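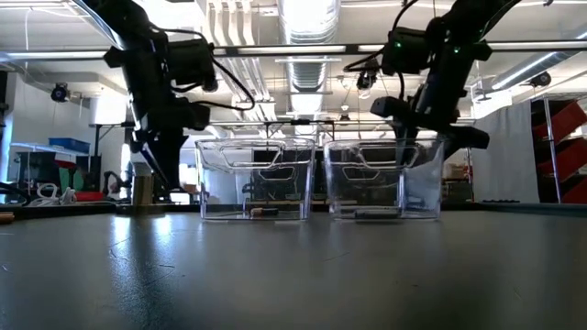 Clearing a House Without Losing Your Mind: A Talk with Kristaps Org

12/2/21

When I called Kristaps Org to ask if he would sit down with me, he wanted to know first whether I had eaten, and then whether I was allergic to cats, and only then what the interview was for. I had heard of him from my cousin, who hired him when she and her brothers had to empty their parents' place in Lisby, and who still speaks of him the way other people speak of a good doctor. He has been helping families clear houses for 15 years, first with the moving firm Coetzee and then on his own, and he does it slowly, with a lot of coffee.

We met in his kitchen on Andlow Street, where the gray cat did in fact get on my lap, and I asked him how a person ends up in this line of work.

"My aunt died," he said. "I was the one nephew who lived close by and had a van, so it fell to me. I thought it would take a weekend. I took a week off work and then I took another week, and at the end of it I had cried over a potato masher and given away a very good desk by mistake. I kept thinking there must be a better way to go about it."

He still thinks about that desk. It went to a couple who were furnishing their first apartment, and he says he hopes they refinished it, or at least that they fixed the drawer on the left, which always stuck in summer.

Most of his clients call him too late, in his opinion, though he is gentle about it. They have already spent a month going over on evenings and weekends, opening closets and closing them again. The first thing he does is ask them to stop. He walks through the house with them and doesn't let them pick anything up.

"You go in, you look, you tell me stories if you want to. People need that walk. If they start lifting things on the first day, they will still be standing at the same dresser when it gets dark, and they'll be hungry and mad at their sister."

I asked where he likes to begin after that, expecting him to say the attic, and he shook his head before I had finished. He begins with the bathroom, then the laundry, then the linen closet, which are easy rooms where very few people have ever fought over anything. Old towels go to the animal shelter. Expired medicine goes back to the pharmacy, if the pharmacy takes it. By lunch there's a room that is done, and you can go and stand in it and feel a little better about the whole business.

Photographs come last. He is firm on this, and it's the only time in our talk that he put his cup down to make a point. "One album and you've lost the afternoon. It's a lovely afternoon! But you have lost it. I take every photograph I find and it goes into one closet, and the closet door gets shut, and you can have them all when the kitchen is finished."

Kitchens, by the way, are worse than people expect. He told me about a retired baker out in Javska whose pantry shelves held 600 recipe cards in shoe boxes, many of them for the same three cakes, with small changes noted in pencil. Her daughters didn't bake and felt terrible about that. What they did in the end was choose the cards with the most writing on them, frame a few for each household, and hand the others to a young woman from the bakery, who was so pleased she came back with a coffee cake while they were still wrapping the plates.

"And the plates," he said, getting up to let the cat out, "the good plates! Everyone's mother had good plates, and the grandchildren don't want them, and everyone feels like a criminal. I tell them to use the plates while they are clearing the house. Eat your sandwiches off them. If one breaks, well, it had a nice lunch."

I wondered whether families quarrel as much as one hears. Some do, he said, and it's seldom over what is worth money. He has seen two grown men stop speaking over a barbecue fork. His own rule is that when two people want the same thing, it goes back on the shelf for 60 days, and neither of them may bring it up at dinner. Often enough one of them calls in the meantime to say the other should have it. The barbecue fork, I'm glad to report, is now passed back and forth every Fourth of July.

Before I left I asked him what he had done about his own belongings, given everything he has seen. He laughed for quite a while and took me out to the garage, where there were skis, two accordions, a sewing machine that had belonged to the same aunt, and a great many jars of screws. He tries to go out there for 15 minutes every evening before supper. Lately he has been bringing the accordions into the house to see if they still play, and one of them does, after a fashion. He played me the first half of a waltz and then stopped to apologize for the low notes.

His advice for anyone facing a full house this December is to leave it alone until after the holidays, unless there is a buyer waiting. "Have everybody over. Light the oven. Let the kids run up and down the stairs. You can call me when the tree is out."

Contact us | Copyright 2021, all rights reserved | Back to top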